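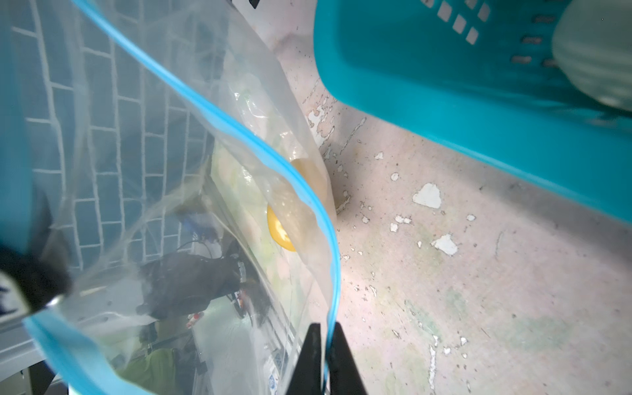
Chapter 2: Letters That Didn't Get Sent

I used to think wartime history lived in big buildings with flags out the front. Then I spent a wet November in the back room of the Trimerlow library, reading what the town's women wrote between 1915 and 1918, and I've been a bit hopeless about battles ever since!

There are 23 letters in the Vandenberghe bundle, and eight of them were never posted. Those are my favourites (you'll meet two of them in a minute). One is from a nurse grumbling about her boots. The other is from a mother at Jaltell who ran the family dairy while her sons were overseas, and she spends most of a page on the price of feed before she gets to how frightened she is.

So how do we read something like that? I start with the dull bits, the weather and the bills, and work out who she thought she was talking to. Have a go at it yourself before you look at my notes. Keep a pencil handy, and put a mark beside any word you'd want to ask her about.

Share 2 | Comments 8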